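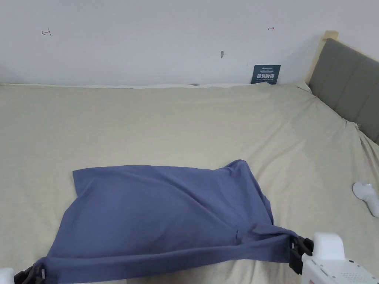 Reviews > Bedroom > Beds and headboards

Oretlow upholstered bed: long-term review
Last updated June 15, 2024
By Dagim Tekleab

The Oretlow is a platform bed with a padded headboard, gray fabric, stitched in vertical channels. It was bought in February at full price and has been in use every night since then. The room also does duty as a laundry area, so a fair amount of this review concerns the bed as a flat surface for folding. Shoppers who only intend to sleep on it can skip that section.

Delivery and assembly

The bed ships in two cartons. The headboard carton weighs 29 pounds and one person can get it up a flight of stairs. The frame carton is a good deal heavier and needs a second person. Tsion Gebru helped with ours.

Hardware comes on a single blister card, with the bolts in order of use. The side rails hook into the headboard legs and are then bolted from inside. Leave every bolt finger-tight until all corners are joined. The instructions put this note on the last page, after the step where it matters, and we had to back off one full rail to get the foot end square.

The slats are joined by webbing and roll out in one piece. They are screwed down at the head and foot only. A few in the middle moved in the first month and clicked when weight shifted. Felt tape between slat and rail stopped it.

Headboard

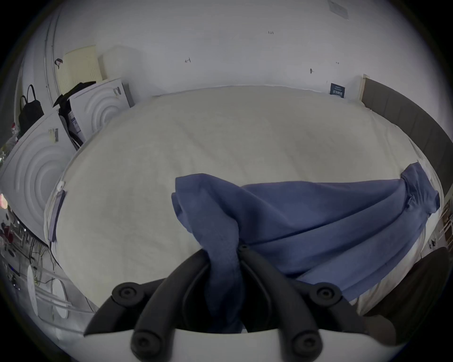 Padding is firm. The foam compresses enough to lean on with a pillow and has recovered its shape each time. The channels are straight and the spacing looks even to the eye. We found one loose thread at the bottom of a seam, trimmed it, and it has not run.

Vertical channels collect lint. In a room where clothes are dried and sorted this is noticeable inside two weeks. A lint roller cleans the raised part of each channel and misses the seams. The narrow nozzle on a vacuum does the seams well if you work from the top down. Allow 20 minutes for the whole headboard the first time, less after that.

The fabric is not removable. Oretlow's care sheet allows a damp cloth and mild soap. We tested this on the back panel with a spot of tea, and a faint ring was left once it had dried. A second pass over a wider area got rid of the ring.

We also looked at the Slanina, a similar design with horizontal channels. Dust sits on top of each row. The vertical version is the better choice for anyone who dislikes cleaning.

As a folding surface
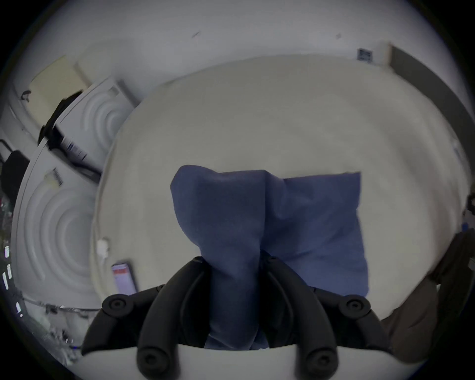 Shirts and pillowcases fold best on something with a little grip. A plain cotton sheet holds a T-shirt by friction while the sleeves are turned in. A quilted cover holds it better but telegraphs its own lumps into the fold, and the finished piece comes out less square. For towels the difference is too small to matter.

Mattress height matters more. With a 14-inch mattress the top surface comes to mid-thigh on a person of average height. Short sessions are fine. A full family load is hard on the lower back, and Tsion does the second half sitting on the edge. A thinner mattress would make this worse. The low side rail does let you stand with your shins close to the mattress, and that recovers some reach toward the far side.

Against a wall

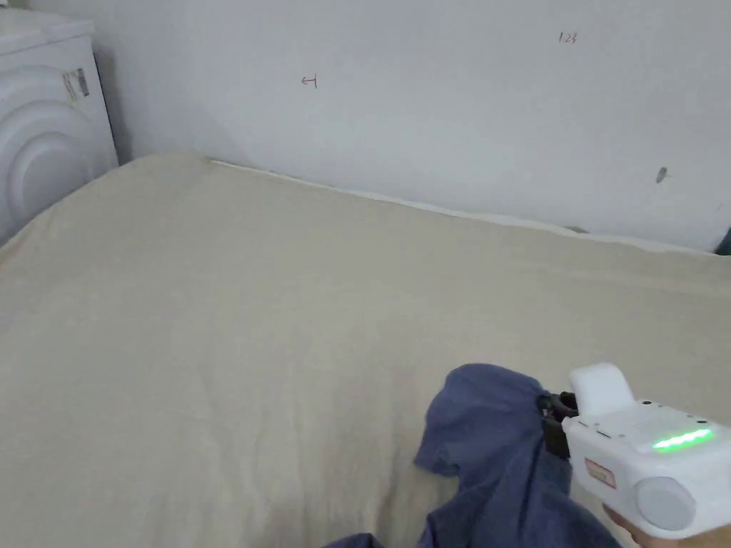
Our bed stands with one long side to the wall, and the arrangement has costs. The far edge of a fitted sheet has to be tucked by feel. Socks and small items migrate into the gap and can only be retrieved by pulling the bed out. On a hard floor, the frame slides if you lift slightly at the foot. The supplied plastic glides left light scuffs on ours, and we replaced them with felt pads from Rilteo. With felt, the bed creeps away from the wall over a week and needs a push back.

The headboard legs are set in a little from its outer edges, which leaves room for a baseboard. Cables can be run down behind it.

Noise and wear

After the felt tape there is no noise from the slats. One corner bolt loosened in April and was retightened. The fabric shows no pilling. Color has held so far, though our room gets little direct sun.

Verdict

Recommended, with reservations about the instructions and the cleaning. The Nerlow costs less and has a flat, unpadded headboard that wipes down in a minute; it is the sensible pick for a utility room or a rental. The Oretlow is more comfortable to sit against and, once the slats are taped, the quieter of the two. Check the height of your mattress before ordering if you plan to fold on it.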